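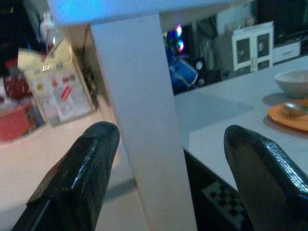 Lavanya Lobo wrote in to say that her kitchen table rocks whichever way she turns it, and that folded cardboard under one leg lasts a week at best. She asked if she should cut the other legs down. Please don't, at least until you have gone through the steps below.

How to stop a table from rocking

You will need a screwdriver, the hex key that fits your table, a pencil, a long straight board or level, stick-on felt pads and a little wood glue.

Step 1. Check the floor first
Turn the table a quarter turn and push down on each corner. If a different leg now lifts, the floor is probably uneven. If the same leg lifts wherever you put the table, the table is at fault. With a rectangular table you may need to move it to another room to be sure.

Step 2. Tighten everything
Clear the top and lay the table upside down on a blanket. Most rocking comes from bolts that have worked loose. Put each one in by hand, then go around again with the hex key, a little at a time, so the leg pulls in square. Stop when it is snug. A stripped bolt hole in particle board will not hold however hard you turn.

Step 3. Repair stripped holes
For a wood screw, take it out, dip a few wooden toothpicks in glue, pack them into the hole and snap them off flush. Leave it overnight before you put the screw back. Metal threaded inserts are a different job – they need to come out and be glued back in, or replaced with the next size up.

Step 4. Check that the feet line up
With the table still upside down, lay the board across two opposite feet, then the other two. Mark any foot that sits low. Screw-in feet can be turned out until they match.

Step 5. Pad the short leg
Set the table upright where it will stay. Slide paper under the lifted foot one sheet at a time until the rocking stops. Match that thickness with felt, trimmed a little smaller than the foot so the edge doesn't show.

Reader notes

Elango Pinto: Washers between the leg and the corner bracket helped on mine. The bolt heads had sunk into the wood.

Anitha Rajan: Wipe the feet with rubbing alcohol before you stick the pads on. Mine kept sliding off on tile until I did.

Updated Sep 17, 2025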